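Section 4. Laying out and putting away the table set

Read this section before you open the second bag. It covers the loose bricks, the small vehicles and the figure. The storage box and its dividers are dealt with in Section 5.

4.1 Preparing the table

1. Choose a flat table with a light, plain top. A wooden top with a fine grain is suitable. Avoid glass and patterned oilcloth.
2. Wipe the top with a dry cloth.
3. Set the Hedgate tray on a chair beside you, not on the table.
4. Tip the bricks into the tray and pick out any that are still joined from last time.

Note: Do not tip the vehicles in with the bricks. The paint on die-cast models chips easily.

4.2 Placing the pieces

1. Build the brick stacks first, in the tray. Press down until there is no gap between the bricks.
2. Place the green tower upright, with the dark green brick on top, the medium green in the middle and the lime green at the bottom.
3. Place the red brick on the white brick, studs up, and set the pair down flat.
4. Stand the figure with the red torso and blue legs so that it faces the front of the table.
5. Put the yellow and black vehicle next to the figure.
6. Put the dark red car down last, at an angle, at the far left.
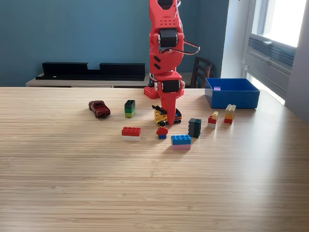
Fig. 7. Green tower, red and white pair, figure and vehicles in place.

Leave a finger's width between one piece and the next. If the tower leans, take it apart and press it together again. Do not wedge it with another brick.

CAUTION: Small parts. The set is not suitable for children under 36 months. Check the floor under the table before you leave the room.

4.3 Changing the layout

The pieces can be moved at any time. Keep the tall stacks away from the front edge, where sleeves catch them. Flat pairs can go anywhere. Very small bricks, such as the yellow one used as a topper, should be pressed on firmly or left in the tray.

Spare bricks are ordered under part number 3417. Noltitz and Zamudio bricks may be mixed in the same stack, but the older Zamudio ones grip more tightly and should go at the bottom.

4.4 Putting away

1. Lift the vehicles off first and wrap each one in a cloth.
2. Separate the stacks by hand. Do not use a knife or your teeth.
3. Return the bricks to the bag. A full bag weighs 500 g.
4. Put the figure in the small pocket on the inside of the lid.

If a brick is dirty, wash it in lukewarm water with a little washing-up liquid and dry it on a towel. Vehicles should only be wiped.

Supplement to Section 4: second layout 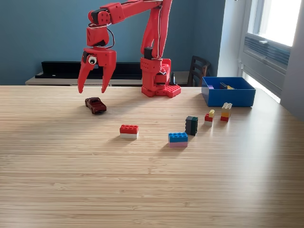

Loltmont, November

The second layout uses more two-brick pairs and fewer tall pieces. Follow 4.1 as before, then:

1. Set the dark red pickup down at an angle, with its front pointing to the lower left.
2. Place the red and white pair in the centre, well in front of the pickup.
3. Place the blue brick on the pink brick and lay the pair flat, to the right of the first pair and a bit closer to you.
4. Stand the black and dark green stack on its end, behind the blue and pink pair and to the right.
5. Finish further right with the small stack that has the yellow brick on top.

Note: The tall stack is narrow and falls over if the table is knocked. Place it after the flat pairs.

For replacement vehicles see page 227 of the parts list.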